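Search this site Search Go
Jun 17, 2020
By the Wernside Robot Club blog writer

How do you teach a robot to pick things up?

Quick question before we start. What did you pick up today? I had a go at listing mine at breakfast and gave up before I'd finished my toast. Spoon, mug, phone, cat, toast, phone again, the cat's toy, the other half of the toast. You probably didn't think about a single one of yours. Your hand just went and got on with it.

Robots can't do that. Not yet, anyway, and this is what our club at Wernside has been working on all year. I help run it, and I get asked the same questions over and over by people who see our table at the school fair, so I'm going to try and answer them all in one go. Get comfy!

Why is picking things up so hard?

Try this. Put a tennis ball and a sock on the floor. Pick up the ball. Easy — it's always the same shape, and it doesn't matter which way up it is. Now pick up the sock. Drop it. Pick it up again. Did it look the same both times? I bet it didn't. One time it was a flat sort of sock, and the next time it was a heap with the toe hiding underneath.

We call things like the ball "rigid", which means they keep their shape when you squeeze them (a tennis ball does squash a bit, but you know what I mean). Things like socks, bags, string and paper are "floppy". There's a longer word for floppy, which is "deformable", and you can use it to impress your teacher.

If you write a robot a list of instructions for picking up a ball, it might do quite well. Move over the ball, go down, close the fingers, go up. If you write one for a sock, you'll be there until you're old, as there are so many different ways for a sock to be lying on the floor and you would need instructions for all of them.

So what do you do instead?

You show it! That's how you learned to tie your shoelaces, after all. Somebody showed you, then you tried, then you got in a knot, then they showed you again.

Showing a robot is a bit different from showing a person, because a robot has the wrong sort of hand. You've got four fingers and a thumb, and lots of robots have only two stiff fingers that open and shut like a pair of kitchen tongs. If I show a two-fingered robot how I pick up a sock with my whole hand, it can't copy me. It hasn't got the bits!

The clever way round this is to swap. You don't make the robot's hand like yours, you borrow a hand like the robot's. You hold a gripper by its handle, and you do the job using only its two fingers. There's a camera on it, so everything gets recorded from the gripper's point of view. Then a computer can look through all those recordings and start to work out what a good grab looks like.

One go like that is called a "demonstration", or a demo if you're in a hurry. We are always in a hurry.

How many demos do you need?

LOTS. In our first session we thought ten would do, which makes me laugh now. Our Ernley group (they're the younger ones, and we named all the groups after made-up planets, don't ask) did 60 demos with sponges and were very proud of themselves. Then the Hiltovden group went and did 80 with plastic bags, and of course it turned into a contest. By the end of term we had 286 between us, all saved with proper labels, and I had eaten a great many biscuits.

Not every demo was a keeper. When we sat down and watched them all back, we kept 133 for our project and put the rest in a folder called Mfaume, which started as somebody's spelling mistake and is now just the club word for "have another look later". The commonest problem was people going too fast. If you whizz the gripper about, the recording is a big blur, and nobody could learn anything from that, robot or human.

Can we do it in our bedrooms?

Yes, and it's good if you do. When everybody works at the same tidy table, the computer only ever sees that table. It might get very good at picking up a sponge from a brown table under a bright light, and then be completely lost on somebody's carpet. So we want different rooms, different covers, different clutter. The messy ones are my favourites. I like a demo where there are paper cups lying about and wrappers all over the duvet, and the gripper has to go in and get hold of one thing out of all that, like the blue mesh net, the stretchy sort that goes round fruit. 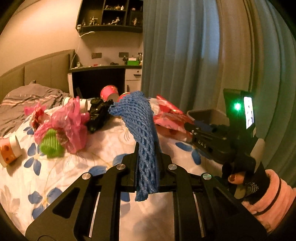

Nets are a really good thing to try if you've already done sponges and bags. They stretch, they twist, and they're full of holes, so a finger can poke straight through and come out the other side. My tip is to look for a place where the net has bunched up a bit and go for that, because there's more of it to pinch. Then close slowly. Count to two in your head while you do it.

After that, lift it a little way and hold it still before you move off. I know holding still is boring! But those still moments make it much easier to tell, when you watch it back, whether the net is properly between the fingers or only hooked on one of them.

Will robots tidy my room one day?

I get asked this more than anything else, mostly by people whose rooms need tidying. I think they might, but it'll be a while. Think how much there is to know. Which wrapper is rubbish and which has still got a sweet in it? Does the cup go in the bin or back to the kitchen? Picking things up is only the first part, and you've just read a whole page about how tricky that is.

Have a go without a robot

You don't need any special kit for this one. Get a pair of kitchen tongs (ask first) and collect a sponge, a sock, a carrier bag, a bit of string and an empty fruit net if there's one in the house. Sit on one hand. With the other, use the tongs to move everything into a bowl, one thing at a time.

Now do it again, but drop each thing from shoulder height before you start so it lands differently. Which one changed the most? Which one made you cross? For me it's always the string.

If you want to make it harder, get a friend to shut their eyes and hold the tongs while you tell them where to go. "Left a bit, down, down, stop, no, the OTHER left." You'll find out very fast how careful you have to be with instructions.

We start again in August with zips and buttons, and I'm a bit scared of the zips. Bring your own tongs if you've got some, and a coat you don't mind us practising on.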